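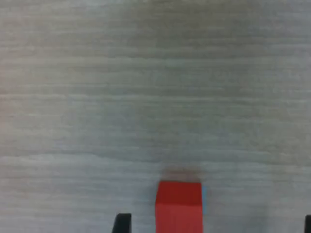
Der Greifer gehört zu Jurnum, einem Roboterarm, der seit September in der offenen Werkstatt Forkau entsteht und dessen Erbauer beim Reden ungern den Lötkolben weglegt. Er wollte, sagt er, ursprünglich nur ein Regal bauen. Dann stand im Nebenraum eine Kiste mit Servos, und das Regal steht bis heute nicht. Mit einem roten Würfel zwischen zwei schwarzen Fingern beschäftigt sich der Mann inzwischen länger als mit seiner Steuererklärung. Der linke Finger ist näher am Würfel als der rechte, und genau an solchen Abständen hängen seine Abende. »Ein Mensch greift einfach zu«, sagt er. »Jurnum muss erst überlegen, wo die Mitte ist. Und manchmal überlegt er falsch.«

Gekostet hat das Ganze bisher 297 Euro, die Kaffeekasse nicht eingerechnet. Der größte Posten war das Netzteil, der ärgerlichste das zweite Netzteil. Über das erste will er nicht sprechen, nur so viel: »Plus und Minus sind auch bloß Konventionen.« Die Gelenke stammen aus dem 3D-Drucker der Werkstatt, einem Gerät namens Fontana, das seinen Namen einem frühen Missgeschick mit der Düse verdankt. Acht Versionen hat allein das Handgelenk hinter sich. Die siebte sei die schönste gewesen, sagt er, leider habe sie sich nur in eine Richtung gedreht.

Die Software heißt Faltness und läuft auf einem alten Laptop, der zum Aufwachen länger braucht als sein Besitzer. Sie sucht im Kamerabild nach der Farbe Rot und rechnet daraus aus, wohin der Arm fahren soll. Das klappt, solange sonst nichts Rotes im Weg ist. »Wir haben hier eine Pulloverregel«, sagt er und lacht nicht. Auf mehr als 100 Greifversuche kommt er inzwischen. Eine Erfolgsquote mag er nicht nennen, er spricht von einer Tendenz.

Was Jurnum einmal können soll? Schrauben sortieren, war der Plan. Davon ist man ein Stück entfernt, eine Schraube ist kleiner als ein Würfel und selten rot. Zunächst sollen die Fingerspitzen einen Gummibelag bekommen, zwei Sorten liegen schon bereit. Die Kabel müssten auch mal ordentlich verlegt werden, aber das sage er jeden Monat.

Ob er noch einmal anfangen würde, mit allem, was er heute weiß? Er pustet über eine Lötstelle und denkt nach. »Das Netzteil würde ich anders anschließen.« Dann fährt er den Arm auf die Startposition und bittet darum, die Kaffeetasse vom Tisch zu nehmen.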